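The long way round at Admont

24/08/2019

I have now been to the Admont hillclimb nine times and have yet to see the winning run. I want that on record before anyone accuses me of reporting. The first year I was in line for sausage. The second year I was in line for the toilets, a direct consequence of the first line. This year I was standing in a field with my back to the road, arguing with Bernd Reinholz about tire pressures, when Hala Belkadi went past in the Flidus and took the whole thing by a margin that made the man on the PA drop his sheet.

I heard it, though. You hear the Flidus before you see it, and in my case instead of seeing it. It has an 1829 cc engine that somebody sensible would have retired years ago, and it sounds like a filing cabinet being thrown down a staircase by a person with excellent rhythm.

For those who don't follow hillclimbing (my family, my dentist, most people), the idea is simple. You take a road that goes up. You drive up it one at a time, as fast as you dare, and then you wait at the top until everybody else has done the same and you all come down in a polite line behind a van. The driving takes less time than boiling an egg. The rest of the weekend is waiting, eating, and looking under other people's hoods with your hands behind your back.

The Admont course has had the same problem ever since I started going, and the problem is the second hairpin. It looks like any other hairpin. The surface is fine on the way in, fine at the apex, and then on the exit there is a patch where the road tilts away from you, just slightly, like a waiter who has decided you aren't going to tip. Good drivers go in slow and come out tidy. Very good drivers go in less slow and come out sideways. Tullio Villa goes in at whatever speed he happens to be doing and comes out in the hay.

Tullio was in the Bianchini again, number 46, freshly painted and with a new rear wing he had been talking about since May. He wouldn't tell anyone what it cost. He told everyone what it weighed. On his first practice run it stayed on as far as the trees. 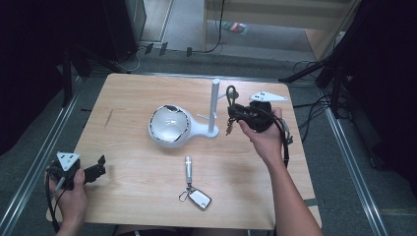
Mounts in hand at the table.

I like the practice runs better than the race, if I'm truthful. People try things. Sneha Jaiswal did her first one in third gear the whole way, on purpose, to see what the engine would say about it, and then sat on an upturned crate for an hour writing in a little book. Her next run was nearly four seconds quicker. I asked what was in the book and she said "gears," and closed it.

She finished third in class, by the way, in a car that everyone agreed was 100 horsepower short of what the hill wants. It is the second year she's done that. Next year I expect they'll agree on it again, slightly more quietly.

Then it rained. It rained for exactly as long as it took the fast group to change onto wet tires, and then it stopped, and the sun came out, and the fast group changed back. I watched Bernd do the whole job twice with the face of a man folding a fitted sheet. He runs the Sadard, the big blue one, and his theory is that you should never touch the pressures after noon. He had touched the pressures after noon. This was the substance of our argument in the field, and the reason I missed Hala.

Back to the hairpin, though — I spent most of the early runs there, up on the bank with the other people who own folding chairs. There is a hierarchy on that bank. The front row has been coming since before the guardrail. The second row brings binoculars. The third row is me and whoever I've talked into it. From the third row you get a fine view of hats, and between the hats a piece of road maybe two cars long, and you learn to judge a run from that and from the noise the front row makes. A low hum is good. A sharp breath is either very good or the hay.

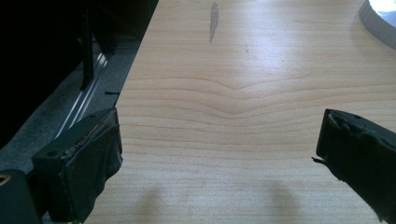
Giorgia Orlandini got the sharp breath both ways on one run, and I would pay the entry fee again to hear it. She had the back end out well before the corner, caught it, lost it, caught it again, brushed the bales hard enough to send up a cloud, and carried on up the hill with a good handful of straw stuck in the grille. Somebody in the front row stood up. I've never seen that before. They sat down again at once and looked embarrassed.

She was classified fifth. The bales were classified as needing replacement, and that held us up for forty minutes, which I spent in line for sausage. I know. It had moved, at least. They've put the stand nearer the paddock and changed the mustard, and on the second point I will be writing a letter.

The organizers said 400 people came through the gate, and I believe them, as most of them were parked in front of me when I tried to leave. You sit there with the windows down and the engine off, and every so often someone creeps forward one car length and feels like a champion. Tullio was two cars ahead with the Bianchini on the trailer and the new wing strapped to the roof rack of his wagon, facing backward. It looked good there. I suspect it was doing more for the wagon than it ever did for the Bianchini.

I did ask Hala about the winning run, later on, while she was winding up an air line. I said I'd seen it. She asked me what I thought of her exit from the second hairpin. I said tidy. She gave me a long look and said she'd been sideways from the apex to the trees, and went back to her air line.

Ten next year. I've already told Bernd I'm not discussing tires until the trophies are out.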